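Reading time: 4 min

Handwork, by the piece

Rulero sells its folding line to hotels and rental hosts with a promise that housekeepers will be "freed for higher-value tasks." I have been writing about service work out of Narstead for 10 years and I'm still waiting to meet a housekeeper who was handed one of those. So I asked to see the part of the business that comes before the sales brochure, which is people tidying rooms with a gripper in the hand while a camera takes it all down. The idea is that enough hours of this will teach a machine to do the same. Maybe so. I spent a Monday asking what it does to the job in the meantime.

Cecilia Korletey cleaned vacation rentals for Joly before she took up the gripper. She used to do a bedroom in 20 minutes, sheets included. Now she may spend longer than that on a single piece of clothing, picking it up, folding it, putting it down, messing it up and starting over. The pay is a little better and her back hurts less. She wanted both of those things in print, and they belong there. Her wrist is another matter.

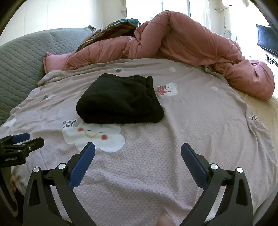

The training for this took one morning. You squeeze, the fingers close, you lift, and you try to move at what the instruction sheet calls a natural pace. Cecilia's natural pace was too fast. Her first week of recordings came back marked for speed, and she had to learn to be slower at something she had spent years learning to do quickly. "They want me to fold like somebody who has never been late," she told me. I asked the company how a machine trained on slow folding will keep up with a checkout day, and was told that speed comes later. A lot of things come later at Rulero.

There's also the question of who owns what she knows. How you find the corner of a thing in a heap, which side you lift first, when to quit fussing and smooth it with your palm: she worked that out herself, in other people's houses, and no one paid her extra for it. She signs it over in a two-page form now. Ginette Lefèvre, who ran crews at Joly and has since retired to Rarnden, read the form at her kitchen table and found nothing in it about what happens if the recordings are sold on. She read it again to be sure.
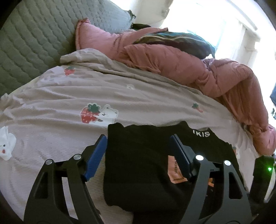
Ginette has never believed that folding is simple, and she gets short with people who say it is. A new hire on her crew would be put on towels, which are all alike and forgiving, and moved to guest clothing only when she trusted them with it. Clothing has linings, and parts that don't bend like the rest. Take the black piece with the orange patch lettered HERON: a patch can be stiffer than the cloth it's on, and a person feels that with a thumb before thinking about it. Through a pair of blue pads you get less of it. Cecilia says you learn to look where you used to feel, and that at the end of a shift her eyes are more tired than her hands.

I don't think the people running this are villains. The supervisor I met brought in lunch and knew everyone's bus times. But when I asked how many Joly cleaners had been moved to better work because of automation, the answer was 2, and both of them had been moved to recording. Joly's list of regular cleaners stood at 29 when Cecilia left, and the company wouldn't tell me what it is today.

She has been told there is recording work through February. After that she expects to go back to houses, if the houses still want her. She has kept her own vacuum.

Related
The night shift at the Narstead laundry
What the kiosk did to the front desk
Letters: readers on Joly's new scheduling app
Rarnden's last staffed toll booth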